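Lendcombe Varnach 2 Parallel Gripper

Overview | Specification | Bench notes | Ordering

The Varnach 2 is a two-finger electric gripper for small collaborative and desktop arms. It replaces the Varnach 1, which remains available for spares only. The body, flange pattern and finger mounts are unchanged, so fingers made for the older unit fit without rework. The motor driver and the force loop are new.

Typical uses are carton handling, bench testing, small parts sorting and teaching cells. It is not rated for washdown or for food contact.

Specification

Stroke: 175 mm, fully open to fully closed
Drive: brushless motor, screw and nut
Force control: current-based, set in software
Interface: RS-485 or USB through the Nulano controller
Supply: 24 V DC
Fingers: flat rubber-faced pair supplied, others to order
Mounting: four-bolt flange, adaptor plates listed under Ordering

Bench notes

We are often asked how the Varnach 2 compares with the Drakos D3, which sells at a similar price and has a similar stroke. Ekow Osei ran both on the same arm with the same controller, using ordinary retail cartons as test pieces. Each gripper made 500 cycles per carton type. A cycle is approach, close, lift, hold, lower and release.

Shoeboxes are awkward test pieces. The side walls are thin card and bow inwards under a force that a solid block would not register. Many have a finger notch in the long side, and a fingertip that lands on the edge of the notch will crease it. The lid adds a second problem, as a grip taken too high holds the lid and leaves the base behind. For the runs listed here the lid was off and the box was gripped across its ends, with the arm coming in from the right-hand side of the bench and the joint data logged to a workstation behind.

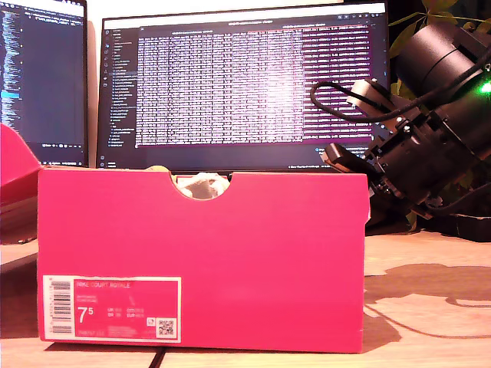

Results by carton type

Shoebox, lid off: the Varnach 2 dropped 2 and the D3 dropped 3. We do not regard this as a meaningful difference. Wall creasing was lower on the Varnach 2 once the closing speed was reduced to half.
Small mailer, flat: the D3 was better. Its thinner fingertips get under the edge more easily. Buyers who handle mostly flat stock should consider the narrow finger set.
Rigid gift box: no drops with either unit.

Settings used

Close at half speed for the last part of the stroke. Set the force limit low and raise it in small steps until the carton lifts without slip. Do not use the auto-grip routine on open cartons – it looks for a hard stop and a card wall does not give one. With controller firmware older than the October release, the force limit resets at power-up and has to be sent again.

Known limits

The cable exit is on the side of the body. On arms with a short last link, leave a generous loop and check it through the full wrist rotation before running at speed. A right-angle connector is available.

Position readout drifts slightly while the unit warms up. Home it again after the first few minutes if repeatability matters.

Ordering

VN2-S Gripper with flat fingers
VN2-N Gripper with narrow fingers
VN2-RA Right-angle connector
VN2-AP Adaptor plate, state arm model when ordering

The Nulano controller is sold separately. Raw logs from the bench runs can be requested through the Lendcombe support desk.

Page revised 9 July 2020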